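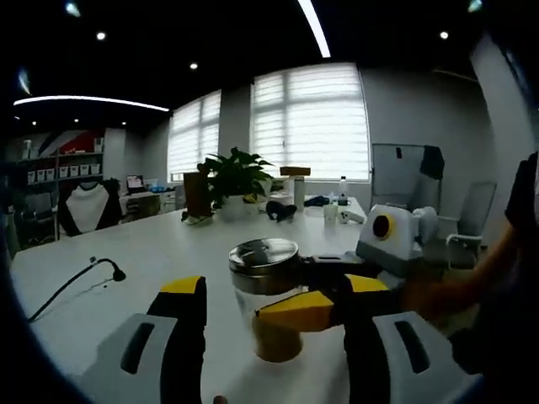
Stress & Sleep Group - Notebook, Vesberg building

9 December 2018

Entry by Sarla Nigam. Corrections in pencil, please, and Helmut, in words.

Diary study, second wave. We now have 36 people keeping the evening worry diary, of whom 11 are also wearing the wrist monitors at night. The rest were offered a monitor and declined, mostly on the grounds that it would keep them awake. I wrote this down as a reason and then sat looking at it for a while. It probably belongs in the results.

Went through the first batch of diaries with Heike this morning. The instruction on the front page says "Write down what is on your mind before bed." Most people did. A few wrote down what ought to be on their minds, with underlining. One diary is a shopping list for eleven nights running and then, on the twelfth, a page and a half about a brother. Heike wants to code the shopping lists as avoidance. I want to code them as shopping. We have agreed to ask Edeltraud, who will say it depends.

(Later: she said it depends.)

Coding scheme as it stands. Work, money, family, health, "other," and "can't sleep because of this diary." The last one was Bastian's suggestion and he meant it as a joke, but it has four entries already and I am keeping it. Worry about sleep itself goes under health for now. I'm not happy with that. Somebody lying there doing sums about how many hours are left if they drop off right this minute is having a different night from somebody waiting on a biopsy, and we have them in the same column.

Two raters per diary, blind to each other. Agreement is good for work and money, poor for family. Bastian reads any mention of a mother as a family worry. Some of these mothers are just visiting.

Questionnaires. The Ostermann short form came back with item six skipped by nearly everyone. Looked at the printout: item six is on the fold. Helmut says this was pointed out in June. It was, I have found the note, it is in my handwriting. New copies ordered with the fold moved. Until they arrive, please ask item six out loud and try not to sound as if it is the important one.

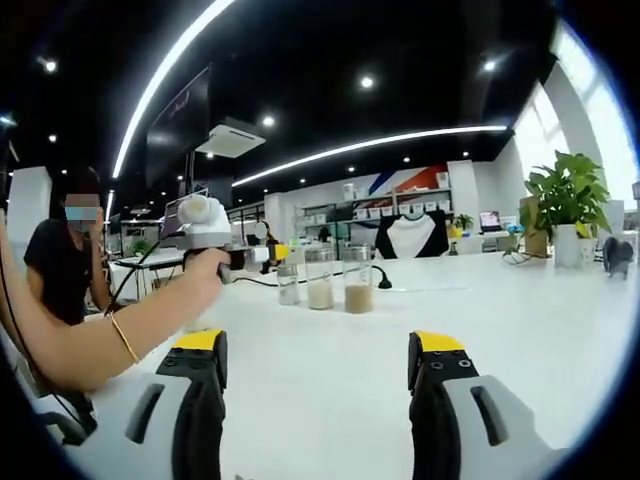

The long table, second room.

Breathing exercise. Half the group gets the slow breathing recording, half gets the same voice reading about the history of canals. The canal recording was meant to be the dull comparison. People love it. Three have asked for more, and one has asked which canal. If the canals beat the breathing we will have a very short paper and I will have to be nice about it at the Callow meeting.

What I think is going on, for whoever picks this up after me: both groups are lying down in the dark at a set time with the phone across the room. That may be most of the effect. We should have had a third group with the lying down and no voice at all. Heike says she proposed this. I can't find that note, but I don't doubt it exists.

Money. The grant had 1000 set aside for participant payments and we have promised 2000. Edeltraud knows. She took it calmly and then asked me how I'd been sleeping.

Safety procedure, because it came up again. Anyone who writes that they can't cope, or can't see the point, or anything in that direction, gets a phone call the same day from Edeltraud or Helmut. Don't wait for the second rater. Don't code it first. Two calls so far this wave, both fine, both people glad to be rung. I'd sooner make ten calls we didn't need.

Monitors: the Mallolari ones lose their clock when the battery goes flat, so we have a person who apparently fell asleep at noon in another year. Drop that night, keep the rest. Charge them in the afternoon, and check the date before they go out.

To do:
Split "worry about sleep" out of health, recode the first batch.
Settle the mothers with Bastian.
Find another canal recording, same length, same voice.
Ring the printer about the fold.
Ask Heike for her note about the third group, politely.
Start my own diary. I said I would in the first wave. So far it says "diary."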